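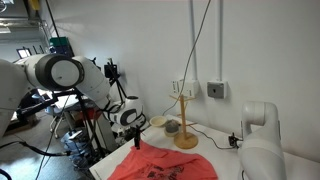

Trurkton Robot Club: your questions

Do I need to know how to code?
Nope! I couldn't write a line when I joined, and Evdokia Gavalas sat me down with a laptop and a packet of bikkies until I could. You'll pick it up (mostly by breaking things).

When do you meet?
Tuesday nights in the Liapis building, upstairs. If the door's locked, ring the bell and give us a minute, we're usually elbow-deep in cables.

What are you working on?
Folding a t-shirt with two arms. Sounds easy, right? My mum laughed when I told her. Cloth never sits the same way twice, so every go is a new puzzle and I love it. Next on the list is hanging cups on the mug tree.

Can I drive the arms on my first night?
You can watch from up close and have a play in the simulator. Do 3 sessions with Stavros Psarras first, then you're on the real thing.

What does it cost?
$5 a night, or come free if you're still at school.

Do you compete?
We sure do! The Drosinlow challenge is in July, in the household tasks category. We've got room for a couple more on the team, so have a word with Ifigeneia.

Can I bring my own shirt?
Please do, we're always after more colours and sizes. Just don't bring your favourite one.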